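Sleeping through a hotel night, measured

I slept in hotels for 195 nights over the two years I worked on the Markasitz contract, and for most of them I kept a noise log. The kit was a small sound level meter on the bedside table, set to record a value every second, and a notebook in which I wrote down the time whenever I woke. The meter was a second-hand Volstead with a windshield that no longer fitted properly. It read slightly low against a calibrator at the bottom of its range, so treat anything under 30 dB as a guess.

My interest was in which noises woke me and by what route they came in. Average level told me very little. I slept badly in rooms with a quiet average and one slamming fire door, and well in a room over a main road where the traffic never let up. The figure that tracked my wakings was the size of the jump above the background. A jump of 9 dB would often pass without waking me. Double that and I was usually reaching for the notebook. 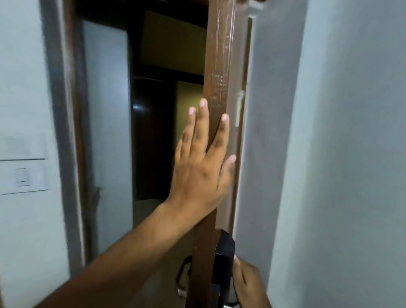

Corridor noise came first in the log by a wide margin. The wall between room and corridor is normally decent, two layers of board on each side of a stud with wool in the cavity, and it hardly matters, as the door sets the limit. Sound takes the weakest path. A good heavy leaf with seals on all four sides will do a respectable job. The same leaf with a gap at the bottom does a poor one, and the loss is worst at speech frequencies, so you hear consonants and can follow the conversation. The lock is a smaller matter but not nothing. A boxy black housing like the one on the door in the photo needs the leaf cut into to take its works, and if the hole has been made generously and left unpacked you have a thin spot at pillow height for anyone sleeping near the entrance. I have pushed mineral wool into one of these at home and measured a change too small to defend.

The gap under the door can be dealt with from inside the room. Roll a bath towel lengthwise, fold the ends in, and press it hard against the threshold. Over 7 nights in one building I alternated towel and no towel, with the meter in the same spot, and corridor speech dropped by 4 dB on the towel nights. The slam of the neighbour's door did not change at all. That comes through the structure, and a towel has no effect on a wall.

Lift noise is the second group. What reaches the bed is rarely the motor. It is the brake, the door gear, and the chime, and the chime is the worst because it is designed to be noticed. Ask for a room away from the lift and off the floor with the ice machine. Reception staff understand this request perfectly and will usually meet it if you ask before 6 pm.

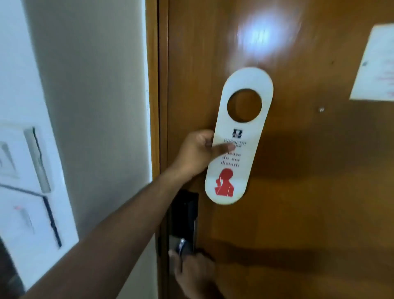 The third group is plumbing and ventilation inside the room. A bathroom extract that runs all night is a help, as it lifts the background and so cuts the jump. One that cycles on a timer is a nuisance. Minibars cycle too. I used to turn mine off at the plug and then forget to turn it back on, which annoyed my colleague Teodor Kwiatkowski when he inherited room 541 from me in March along with a warm shelf of tonic water.

I tried three kinds of masking. A Horier bedside noise machine had an audible loop, and once I had heard the join I could hear nothing else. A phone playing brown noise was better but short of low frequencies. The best was a plain desk fan pointed at the wall – steady, broadband, and loud enough to bring the room up to 38 dB. I carried one in my case for a year.

Earplugs work and I can't wear them for more than a few hours. If you can, ignore most of this page.

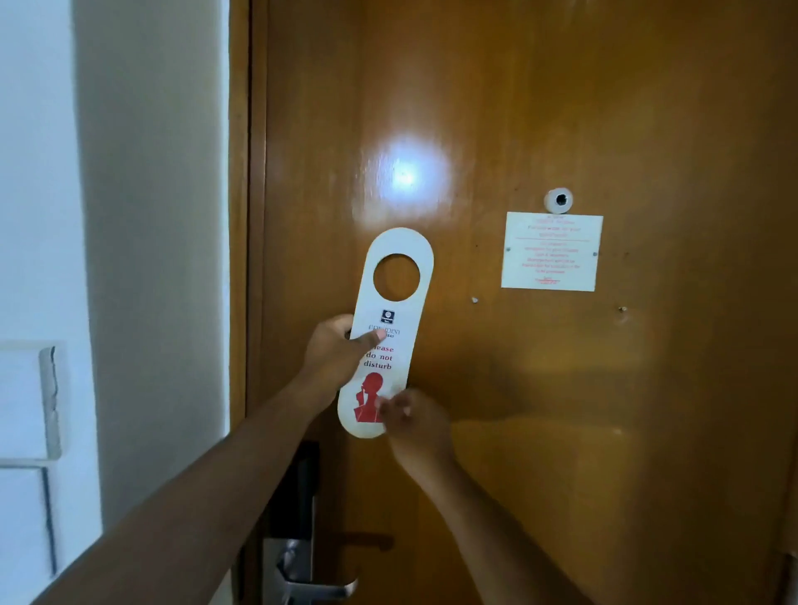
Posted by Tadeusz Śliwiński in Noise and Buildings

Some notes on the log itself, for anyone who wants to repeat it. Use fast time weighting. A slow setting smears a slam over a second or more and makes it look harmless. Put the meter on a folded flannel to keep it off the table top, or you will record every lorry through the furniture. Write the time from the meter's clock and not from your phone, as mine drifted by nearly a minute a month and I had to throw out the first batch of wakings.

I also failed to log alcohol, late meals or room temperature, and a reader called Cheng has pointed out that any of these could account for part of the pattern. I agree. Temperature is the one I would add first. The raw files are comma separated, one per night, and I will send them to anyone who asks.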